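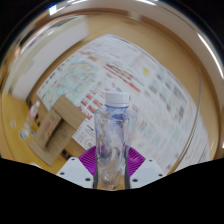

3.2 Bottle condition and sorting

Bottles were collected from the bins on the second floor of the Trerkell building, where most people drink from single-use bottles at their desks. We kept only clear bottles that still had their caps on. Labels were peeled off by hand before sorting, and any liquid left inside was poured out. The final set held 300 bottles.

Each bottle was placed in one of three groups. Group A bottles had smooth walls and stood without leaning. Group B bottles had creases in the wall but still stood upright on their own base. Group C bottles were flattened, twisted or split, and would not stand. The bottle in Figure 2 belongs to Group B: the body is slightly crumpled, yet it keeps its height and the cap is in place. Its white cap has fine vertical ridges around the rim, and a thin blue band sits on the neck just below it.

Caps and neck bands were recorded separately from the body. Earlier work by Sfakianakis treated the cap as part of the bottle, but the two are often made of different plastics and the sorting line at Rundik handles them apart. A bottle with a missing band was kept in the set and marked as such.

Creases made the grouping harder than we expected. Clear plastic shows whatever is behind it, and a fold in the wall can look like a stain or a shadow. Two people sorted every bottle without seeing each other's notes. They disagreed on 26 bottles, nearly all of them on the line between A and B. Paula Manole looked at these again and made the final choice — usually in favor of B.

We did not wash the bottles. Washing would have removed dried residue near the base, and residue is one of the things the Plulness checklist asks about. It was scored as present, absent or unclear. Tinted spots that could have been a reflection were scored as unclear.

Figure 2. A clear bottle with a creased body and its cap on, standing upright.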